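Rumik Workshop Notes
@rumiknotes · March 30, 2023

Thread on relighting and rearranging a shared workroom. Mostly lighting and tables. 1/

Starting point: one ceiling fixture, tables pushed against the walls, everyone working in their own shadow. Meter reading at table height was 82 lux in the worst corner. Target for bench work was 300. 2/

First change was position, before buying anything. Moving a table out from the wall so the light falls in front of the person sitting there took that corner to 719 at midday with the blinds up. Daylight doesn't count toward the target, so I repeated it after dark. Still short. 3/

Second change: clean the diffusers. Ours had years of dust on the inside face. Lift one end, slide, wipe with a damp cloth, dry completely before it goes back. Power off at the breaker, not the wall switch. 4/

Third: replacement tubes from Clumow, 4000 K. Irkden sells a 5000 K version that measures slightly higher, but white tabletops under it get tiring by the afternoon. Matched all tubes in one go. Mixed color temperatures are very noticeable on a plain white wall. 5/

Table notes. Round tops are worse for storage and better for small work with several people, no corners to catch a sleeve on. White laminate shows every pencil mark but bounces a useful amount of light up under whatever you're holding. 6/

Clearance: I keep 60 cm behind an occupied chair as a minimum. More if people are wearing anything on their backs. 7/
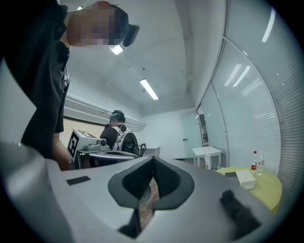

Long ceiling fixture, white ceiling, round white table in use.

Pipes on the upper wall stay white. Painting them a darker color was suggested and I'm against it, they're at fixture height and would only soak up light. 8/

Small table goes by the rear wall for things that aren't in use. Thin legs, easy to sweep under. 9/

Still open: glare on the glass door in the evening. Have a sample of Nghiêm matte film to try on one pane. Will post readings with and without. 10/10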